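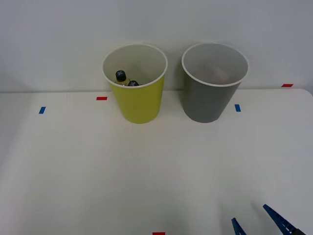
종이컵에 물건을 담아 두는 건 정리가 아니라 정리를 미루는 일 아니냐는 댓글이 지난번 글에 달렸다. 어차피 버릴 컵이고, 병 하나만 기울어도 넘어질 것 같고, 손님이 보면 치우다 만 책상으로 알 거라는 말도 붙어 있었다. 짧게 답을 달다가 길어져서 지우고 따로 쓴다.

먼저 인정할 것부터 적는다. 종이컵은 넘어진다. 키가 큰 물건을 넣으면 더 잘 넘어진다. 물이 닿으면 바닥이 불고, 오래 두면 테두리가 눌려서 모양이 틀어진다. 댓글을 쓴 분이 겪은 일은 나도 다 겪었다. 그래도 나는 책상 위의 작은 물건은 종이컵에서 시작하는 게 낫다고 생각한다. 연두색 컵에 검은 뚜껑 달린 작은 병들을 넣고 옆에 회색 컵을 하나 더 세워 두는 정도면 대부분의 책상은 한동안 굴러간다.

내가 이렇게 생각하게 된 건 수납함을 사서 실패한 경험 때문이다. 몇 해 전에 Skellmont의 칸막이 서랍을 샀다. 칸이 촘촘하고 서랍이 부드럽게 열렸다. 만듦새에는 불만이 없었다. 문제는 칸의 크기가 내 물건과 맞지 않았다는 것이다. 가장 자주 쓰는 작은 병은 세우면 뚜껑이 걸려서 서랍이 닫히지 않았고, 눕히면 새지 않을까 신경이 쓰였다. 결국 병은 서랍 위에 나와 있고 서랍 안에는 평소에 쓰지 않는 것들이 들어갔다. 클립, 남는 나사, 어디에 쓰는지 모르는 고무 부품 같은 것들이다. 칸이 비어 있으니 뭐라도 넣게 되었고, 한번 넣은 것은 꺼내지 않았다.

그 다음에는 Baldursdóttir라는 이름의 쟁반을 샀다. 칸이 없으니 크기 문제는 없을 거라고 생각했다. 처음 며칠은 좋았다. 그러다 쟁반이 책상 위의 작은 책상이 되었다. 영수증이 올라가고 안경닦이가 올라가고 동전이 올라갔다. 쟁반에는 벽이 거의 없어서 작은 병은 서로 부딪히다가 하나씩 넘어졌다. 넘어진 병은 굴러서 가장자리에 모였다. 지금 그 쟁반은 현관에서 열쇠를 받고 있다. 거기서는 일을 잘한다.

이 두 번의 구매에서 내가 잘못한 건 물건을 고른 안목보다 순서였다고 본다. 무엇을 얼마나 자주 꺼내는지 모르는 상태에서 그릇부터 정했다. 수납용품 매장에 가면 다들 이 순서로 산다. 통이 먼저 눈에 들어오고, 집에 가서 넣을 것을 찾는다. 나도 그랬고, 매장에서는 그게 자연스럽다. 매장에는 내 물건이 없기 때문이다.

종이컵은 이 순서를 바꾸기가 쉽다. 우선 넣어 보고, 불편하면 옮긴다. 컵 하나를 더 꺼내거나 도로 치우는 데 결심이 필요하지 않다. 비싼 서랍을 샀을 때는 서랍이 불편하다는 걸 인정하기까지 한 계절이 걸렸다. 돈을 냈으니 내가 맞춰야 한다고 생각했고, 병을 더 납작한 것으로 바꿔 볼까 하는 생각까지 했다. 종이컵을 두고 그런 고민을 해 본 적은 없다.

컵의 모양도 생각보다 이 일에 맞는다. 입구가 바닥보다 넓으니 손가락이 들어간다. 작은 병은 벽에 기대어 서고, 뚜껑이 위로 오니 어느 병인지 위에서 알아볼 수 있다. 기울어진다고 흉을 보는 사람이 있는데 기울어져도 컵 안에 있다. 책상 위에 그냥 세워 둔 병은 한번 넘어지면 의자 밑까지 간다. 나는 그렇게 굴러간 병을 책장을 들어내고 찾은 적이 있다. 컵 안에서 비스듬히 서 있는 병은 그만하면 제자리에 있는 것이다.

반대로 키가 낮은 물건은 종이컵에 넣으면 안 보인다. 바닥에 작은 것이 하나 들어가 있으면 앉은 자리에서는 빈 컵과 구별이 되지 않는다. 이건 분명한 단점이다. 지우개를 며칠 동안 찾다가 컵 바닥에서 발견한 일이 있다. 그래서 나는 낮은 물건은 컵의 위쪽을 가위로 잘라 얕게 만든 다음 넣는다. 잘라 낸 자리는 날이 서서 손등이 긁힐 수 있으니 밖으로 한 번 접는다. 접으면 모양은 더 나빠진다. 그건 감수한다.

모양 이야기가 나왔으니 댓글의 세 번째 지적에 답하겠다. 손님이 보면 치우다 만 책상으로 알 거라는 부분이다. 맞는 말일 수 있다. 흰 종이컵 여럿이 줄지어 있으면 회식이 끝난 자리처럼 보인다. 나는 그래서 색이 있는 컵을 쓴다. 연두색과 회색은 흰 책상 위에 두어도 누가 마시다 둔 컵으로 오해받는 일이 적다. 커피를 마실 때 쓰는 컵과 색이 겹치지 않는다는 점도 중요하다. 겹치면 언젠가는 사고가 난다. 병에 든 것이 무엇이든 마시는 컵과 헷갈릴 여지를 두면 안 된다. 한번 물건을 담은 컵은 다시 음료용으로 돌리지 않는다. 이 규칙만은 우리 집에서 예외가 없다. 어린아이가 있는 집이라면 나는 이 방법 자체를 권하지 않는다. 아이에게 컵은 마시는 것이고, 색을 바꾼다고 그 사실이 달라지지 않는다. 그런 집에는 잠기는 통이 맞다.

손님에 대해서는 다른 생각도 있다. 책상은 손님이 쓰는 가구가 아니다. 내 책상에 손님이 앉는 일은 한 해에 몇 번 되지 않고, 그때 필요한 건 컵이 예쁜지보다 팔꿈치를 놓을 자리가 있는지다. 컵을 책상 뒤쪽으로 밀어 두면 앞은 비어 있다. 나는 앞쪽이 비어 있는 책상을 정리된 책상이라고 부른다. 뒤쪽에 서 있는 것이 자기로 만든 통이든 종이컵이든 앞에서 하는 일에는 차이가 없다.

가격 이야기도 해야겠다. 동네 Brendedier에서는 낱개 컵을 500원에 판다. 색 있는 종이컵치고 싼 값은 아니다. 묶음으로 사면 훨씬 싸지만 그러면 찬장 한 칸이 컵으로 찬다. 나는 묶음을 사지 말라고 말하는 쪽이다. 정리를 하겠다고 산 물건이 찬장을 차지하면 짐이 자리만 옮긴 셈이다. 낱개로 2개를 사면 끝이다. 모자라면 다음에 장을 보러 갔을 때 하나 더 사면 되고, 내 경우에는 모자란 적이 별로 없었다.

2개라는 수에 대해서는 의견이 있다. 처음에는 종류마다 컵을 하나씩 두었다. 펜, 병, 클립, 집게, 케이블 끈, 약, 건전지. 이렇게 하면 분류는 완벽한데 책상이 컵으로 덮인다. 그리고 나는 분류를 지키지 못했다. 집게가 클립 컵에 들어가는 순간부터 그 체계는 무너진다. 지금은 오늘이나 내일 쓸 것과 그렇지 않은데 아직 자리를 못 정한 것으로만 나눈다. 앞의 컵은 늘 차 있고 뒤의 컵은 비는 때가 많아야 한다. 뒤의 컵이 가득 차면 그날 저녁에 쏟아 놓고 버리거나 제자리에 보낸다. 보통 수요일이 그런 날이 된다. 특별한 이유는 없고 분리수거가 목요일 아침이라 그렇다.

이 방식에서 가장 중요한 건 뒤의 컵이 작다는 점이라고 생각한다. 바구니였다면 몇 달을 버틴다. 우리 집에는 실제로 그런 바구니가 있었고, 이사할 때 열어 보니 맨 밑에 전에 살던 집의 보일러 설명서가 있었다. 컵은 몇 주를 못 버틴다. 금방 차니까 금방 비운다. 넉넉한 그릇이 좋은 그릇이라는 생각을 나는 오래 믿었는데, 작은 물건에는 그 생각이 맞지 않았다.

환경 문제를 묻는 분도 있을 것이다. 일회용품을 권하는 글로 읽힐 수 있다는 걸 안다. 종이컵은 안쪽 코팅 때문에 재활용도 까다롭다. 다만 내 책상의 컵은 음료를 담는 컵보다 훨씬 오래 쓴다. 지금 쓰는 것은 2월에 꺼냈고 아직 멀쩡하다. 마른 물건만 담고 물걸레가 닿지 않게 하면 쉽게 상하지 않는다. 집에 이미 있는 유리잔이나 이 나간 머그가 있다면 그걸 쓰는 쪽이 더 좋다. 나는 유리잔을 써 봤는데 병이 부딪히는 소리가 거슬려서 그만두었다. 소리에 예민하지 않은 사람이라면 유리가 나을 것이다. 무거워서 덜 넘어진다.

넘어지는 문제는 아직 답을 하지 않았다. 내가 해 본 것은 몇 가지가 있다. 바닥에 양면테이프를 붙이는 방법은 잘 버티지만 컵을 들어 옮길 수가 없어서 컵의 장점이 없어진다. 동전을 바닥에 까는 방법은 괜찮다. 컵을 서로 붙여 세우고 고무줄로 묶는 방법도 해 봤는데 한쪽을 꺼낼 때마다 다른 쪽이 따라왔다. 지금은 아무것도 하지 않는다. 키가 작은 병만 넣고, 컵보다 훨씬 높이 올라오는 펜이나 가위는 따로 꽂는다. 이렇게 바꾼 뒤로는 넘어진 기억이 없다. 그러니까 병 하나만 기울어도 넘어진다는 지적에는 담는 물건을 바꿔 보시라고 답하고 싶다.

그래도 언젠가는 제대로 된 통을 사야 하지 않느냐는 질문이 남는다. 사도 된다. 나도 하나 샀다. 종이컵으로 한 철을 지내고 나니 내게 필요한 것이 무엇인지 알게 되었다. 병은 늘 같은 것들만 꺼냈고, 나머지는 욕실 선반으로 가도 상관없었다. 높이는 병뚜껑이 살짝 보이는 정도가 편했다. 그 조건으로 찾으니 고를 것이 별로 없어서 금방 끝났다. Plisik의 가장 작은 통이었고, 목록에 적힌 품번이 995였다. 같은 목록에 칸이 나뉜 1815도 있었는데 전 같으면 그걸 샀을 것이다. 사진이 훨씬 그럴듯했다.

그 통은 병을 담는 용도로 욕실에서 쓰고 있다. 책상에는 여전히 종이컵이 있다. 책상 위의 물건은 하는 일에 따라 계속 바뀌고, 나는 그걸 담는 그릇도 쉽게 바꿀 수 있어야 한다고 본다. 욕실은 바뀌지 않으니 좋은 통이 어울린다. 오래 둘 자리에는 오래 쓸 통을 두고 자주 바뀌는 자리에는 가벼운 것을 두자는 이야기다.

댓글의 첫 문장으로 돌아가면, 정리를 미루는 일이라는 말에는 절반쯤 동의한다. 미루는 게 맞다. 나는 물건의 최종 자리를 정하는 일을 미루고 있다. 그동안에도 병은 굴러다니지 않고, 책상 앞은 비어 있고, 아침에 앉아서 바로 일을 시작할 수 있다. 자리를 서둘러 정했다가 한 계절을 서랍과 싸운 사람으로서는 이 편이 낫다.

댓글을 쓴 분이 이 글을 읽는다면 한 가지만 부탁드린다. 새 수납함을 주문하기 전에 집에 있는 컵으로 한 주만 써 보시고, 주말에 무엇이 그대로 남아 있는지 보시면 좋겠다. 한 주 동안 손이 가지 않은 물건은 책상에서 빼도 된다. 그러고도 컵이 마음에 들지 않으면 그때 사시면 된다. 쓰던 컵에는 건전지라도 담아 두시라.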